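Varnimstead Institute of Hospitality
Housekeeping Practice, Unit 3: Small Items in the Guest Room
Instructor: Fadime Ateş
Tuesday session, Room 278

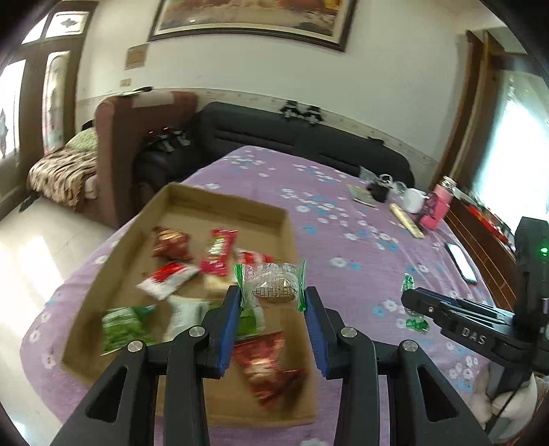
Figure 1. Wrapped snacks sorted into a shallow cardboard tray on the bed.

1. Purpose
Guests leave small belongings on beds, chairs and floors. Before the linen is changed, these items must be gathered in one place and kept in good condition. The unit covers food in sealed wrappers, drinkware, reading matter and personal electronics.

2. Choice of container
A shallow open tray is preferred for wrapped food. Every packet remains visible, and fragile goods such as biscuits do not carry the weight of others. In Figure 1 the clear-wrapped biscuit lies in the middle of the tray, with other wrapped packets near it. Deep boxes are reserved for linens.

3. Order of work
Clear loose candy first. Small pieces, like the green-wrapped ones on the flowered sheet, are easily lost in the folds when bedding is lifted. Mugs and cups follow – carry them upright, by the handle or base. Phones and booklets are moved last and placed together on a firm surface.

4. Terms
Loose item: any object lying directly on the bedding.
Contained item: any object already in a tray, box or bag.

5. Assignment
Read pages 19 through 24 of the Gresura manual. Prepare a written clearing plan for a room with two beds and one armchair, listing loose items separately from contained items. Submit to Office 605 before the next meeting.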